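Brakis Folding Mailing Box, Small, Plain Brown

Product number 2354
Sold flat, in packs of 60
Made and packed in Skorkcombe

The Brakis is our small brown cardboard box with a lid in one piece with the tray. We sell it to people who send small goods by post, and also to those who like to keep things in order on a shelf. It has no printing of ours on the outside, so you can put your own label or stamp on it, or leave it as it is.

The box comes to you flat. It is one single sheet of cardboard, already cut and creased, and you fold it yourself when you need it. Many customers ask us if it is difficult. It is not difficult, but the first one takes a little patience, and we recommend to read the part about folding before you begin.

What you receive

One pack contains 60 flat sheets, tied with paper tape. There is no glue and no staples in the pack, as the Brakis does not need them. A folding card with drawings is included with the first order. If you have lost yours, write to us and we will send another one without cost.

Please keep the pack lying down until you use it. When the sheets stand on their edge for many weeks they start to bend, and then the lid does not close so nicely.

How to fold it

Put the sheet on a clean table with the creases visible to you. Before you fold anything completely, bend every crease a little and let it go again. This makes the cardboard softer along the line and the later steps become much easier.

Begin with the long side strips. Fold them up until they stand, and press along the whole length with your thumb, from one end to the other. Do not pull at the small corner flaps during this step. They are the weakest part of the sheet, and if you pull them sideways they can tear.

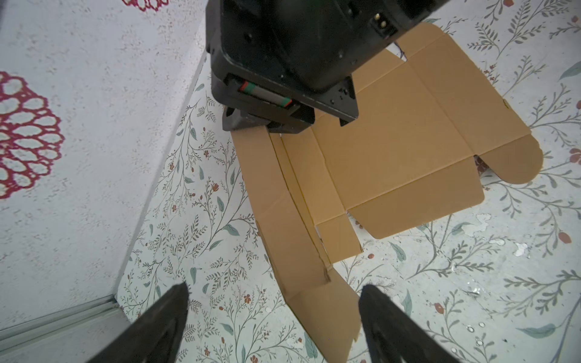
When both sides are standing, turn the corner flaps inwards and bring up the front wall. The side strips go over the flaps and hold them in place. Check now that the tray is square. If one corner is leaning, open it and fold it once more, it is better than to force it later with the lid.

Leave the lid for the end. It should lie open behind the tray while you fill the box, so that you have both hands free for the packing. If you prepare many boxes in advance you can leave all of them open in this way, but they take more place on the table than you would expect.

For a torn flap: a small tear at the border makes no difference to the finished box. If the tear reaches the crease, put a piece of paper tape on the inner side or use another sheet. Sheets which arrive torn in the pack are of course replaced by us. 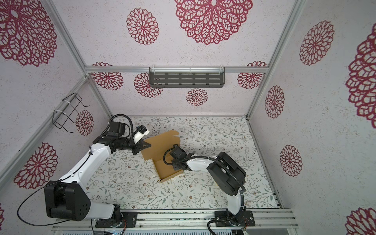 The box open, with shallow tray and wide lid with tab.

About the size

The Brakis is 56 mm high on the outside when it is closed. This is good for soap, candles in small tins, knitted socks, seed packets, jewellery in a pouch and similar things. It is not meant for bottles. For higher goods please look at our Stuver box, which has the same brown colour and the same way of folding but deeper walls.

The tray is shallow with low walls, and we have kept it like this on purpose. Customers told us that in a deep box the small things move from side to side and they must use much filling paper. With the Brakis one sheet of tissue paper is usually enough.

Closing

Bring the lid over the tray slowly and guide the front edge with your fingers. Push in the tabs without bending them. If you feel resistance, look first if the side walls are standing straight, as a wall that leans inwards will stop the lid.

Do not press on the middle of the lid to close it. Hold the box at the sides instead and let the lid go down by itself as far as it can, then press only near the front. For the post we recommend one strip of tape over the opening. For the shelf no tape is necessary, and you can open and close the box many times.
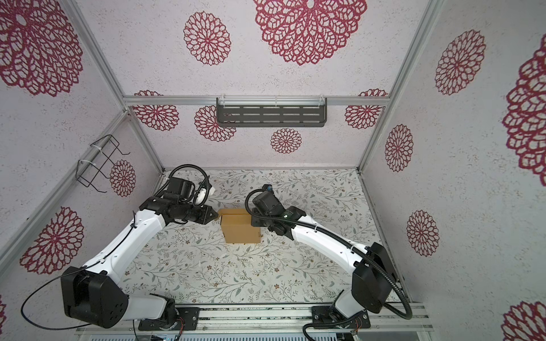

The cardboard has the same plain brown colour inside and outside. Small differences in tone between one delivery and the next are normal, and also between the panels of the same sheet when the light comes from one side. You can write on it with pencil, ballpoint or marker. Stamps with water-based ink need a minute to dry.

Please keep the boxes away from damp rooms. If a box has become wet, do not dry it on the radiator, as it will lose its shape. Used boxes can go with your paper and cardboard collection once the tape is removed.

Ordering and delivery

We send within 7 working days. In February the workshop is closed for stocktaking and orders take longer, so please order early if you need boxes for the spring markets. Shops that take more than ten packs at one time can ask for a price by letter or e-mail.

Goes well with

Schnyder paper tape, brown, narrow
Tissue paper, white, cut to the size of the Brakis tray
Stuver folding box, deep

Questions about this product are answered by Apinya Sriwong in our customer office, mornings until noon. Please have the product number ready, and tell her if your question is about a flat sheet or a folded box. If a sheet is damaged, keep it until you have spoken with her.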